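Grounds and Walkways Renewal, second progress report
Prepared for the Dellov Fund
14 February 2019

Thank you again for backing this work. We are at the end of the second stage and I'm very glad to say that most of what we promised for the winter is done, and a couple of things we had put down for spring are done too. This report covers the main walk, the long hedge beside it, the lawn and the plaza edge, and the money. At the end there is a short section on things we would like your view on before March.

## Where we stand

The grant pays for four pieces of work:

- **Main walk:** joint cleaning and slab releveling. Finished, apart from one short stretch described below.
- **Hedge and planting strip:** first hard trim finished, soil work started, replanting still to come.
- **Lawn and plaza edge:** edging finished, overseeding planned for spring.
- **Seating and signs:** ordered, not yet installed.

Overall we put the project at 85 percent complete on the paving side and a good deal less than that on the planting side. That was always going to be the shape of it, as the plants set their own timetable and the concrete doesn't.

## The main walk

This is the part people notice, and I could happily write the whole report on it. When we applied to you, the joints between the slabs were packed with grit and moss, and in several places one slab stood proud of its neighbor by enough to catch a wheel. People pushing strollers and delivery carts had learned to steer around the worst spots. We heard about those spots a lot!

The crew from Danton raked out the joints by hand first, then washed them, then left everything to dry for a good long spell before refilling. We had budgeted for a machine to do the raking. Danton tried it on a test section and didn't like what it did to the slab edges, so they switched to hand tools at no extra charge to us. It was slower, and it was the right call. The edges have stayed crisp.

Slabs that had sunk were lifted, packed underneath, and set back down. In all, 29 slabs were treated this way, which is a few more than the survey had marked. The extra ones came to light once the joints were clear and the crew could put a straightedge across them. Only four slabs were too badly cracked underneath to go back, and those have been replaced with new ones from the same supplier. The new ones looked very bright when they went in and we expect them to tone down with a season of weather.

We decided against sealing the surface. Danton gave us a quote for it, and it would have evened out the old stains and scuffs, but two of our maintenance staff had worked with sealed concrete at another site and remembered it getting slick in the rain. We would sooner live with a few marks.
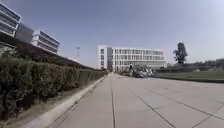

The curb took longer than planned. The line of it had wandered over the years, mostly from roots pushing underneath, and resetting it meant cutting back some root growth without harming the hedge. We asked the landscape firm, Villalobos, to be on site for that part. They showed the crew where it was safe to cut and where to go around, and the work went along well after that. The final stretch, at the far end of the walk, is still waiting on a drain repair that belongs to the building budget. We have asked for a date and will pass it on to you when we have one.

## Hedge and planting strip

The hedge is dense and tall, and it does a fine job of giving the walk some shelter on the building side. It had also been clipped on the outside only for a very long time, so it had a thin green skin and a great deal of dead wood in the middle. Villalobos opened it up in stages over six weeks, taking out dead stems from inside and leaving the face mostly alone, so that we never had bare patches showing.

The top is deliberately not dead level yet. Villalobos wants to see where the new growth comes from before settling on a final height, and they advise leaving the taller clumps until after the spring flush. I was a little impatient about this, and I've come round to it. The first light trim of the new growth is planned for late March.

The ground at the foot of the hedge is the weakest part of the whole project so far. It is dry and the grass there is patchy and brown. Water runs off the packed surface before it can soak in, and the hedge takes most of what does get through. We had the soil tested and the results were better than the look of it: low in organic matter, but nothing in it to worry about.

Our plan for the strip is now:

1. Loosen the top layer by fork, keeping clear of the larger roots.
2. Work in compost and cover with a thin mulch.
3. Give up on turf there and plant low, drought-tolerant ground cover in its place.
4. Run a drip line along the curb for the first two summers.

The third point is a change from what we told you in the application, where we said we would reseed. Grass has been tried in that strip before and has failed each time, and we think your money is better spent on something that will last. The cost comes out nearly the same, with the plants costing more and the yearly upkeep less.

## Lawn and plaza edge

Where the walk opens out onto the plaza, the meeting of concrete and lawn had become a muddy, ragged line. People cut the corner, and the mower had been nibbling at the edge from the other side. We recut the edge cleanly and brought the soil up so that it sits just below the paving. Rain now drains to the grass, and the mower can ride over without scalping anything.

The lawn itself is in decent health. It was aerated in the fall with our own equipment, so there is no charge to the grant for that. We'll overseed the thin places once the ground warms up.

One nice result we hadn't planned on: with the plaza slabs level again, folding tables stand flat on them. The lunchtime book swap moved out there for a trial and would like to stay. The facilities team has also asked whether the spring open day could use the plaza, and we have said yes provided no stakes go into the lawn.

## Seating and signs

The benches are on order from Dunilix. We asked for the version with backs and armrests after hearing from several older visitors who find a flat bench hard to get up from. This added a little to the price and we covered it by ordering fewer benches, six in all. They will go on the plaza side, well back from the main line of travel, so that the walk keeps its full width for carts and wheelchairs.

Signs are a smaller matter. The old ones gave building letters that went out of use years ago. The new wording has been agreed and the proofs are with the printer. We have kept the type large and left off the map, as the walk is straight and you can see where you're headed.

## Money

Spending is within the grant. The paving came in under its line even with the extra slabs, thanks to the hand raking being absorbed by Danton. The curb went over, mostly in labor. Taken together the two lines balance out and leave a small amount in hand, which we'd like to hold against the drip line. Invoices and the full ledger are attached to the copy of this report that went to your grants office.

We have not drawn on the contingency and don't expect to before the planting begins.

## What has been hard

Access was the main headache. The walk is the shortest way between the buildings and people use it all day, so we could only ever close one side of it. We put out cones and a notice and ran the work in short lengths. There were complaints in the first stretch, mainly over noise in the mornings, and we moved the cutting work to after lunch from then on. Complaints dropped off quickly.

We also lost time to rain while the joints were drying. There was no way around that one, and I would build in a longer allowance if we were writing the schedule again.

## What people are telling us

We left a comment box in the lobby and have been reading the cards as they come in. Most are about the walk being smooth again. One person wrote that they had stopped looking at their feet. Another asked for lights, a fair request, though outside this grant. A few people wanted to know whether the hedge would be taken out, having seen the piles of cut wood, and we put up a note to say that it is staying.

## Questions for you

We would be grateful for your answers on these before the planting order goes in:

- Are you content with ground cover in place of grass along the hedge?
- May we carry the small paving saving over to the drip line?
- Would you like your name on the new signs, on a bench, or on neither?

The planting order needs to be placed early in March to be sure of stock. If it would help to walk the site first, we would love to show you round, and the plaza end is the best place to meet.

Submitted by the Grounds Office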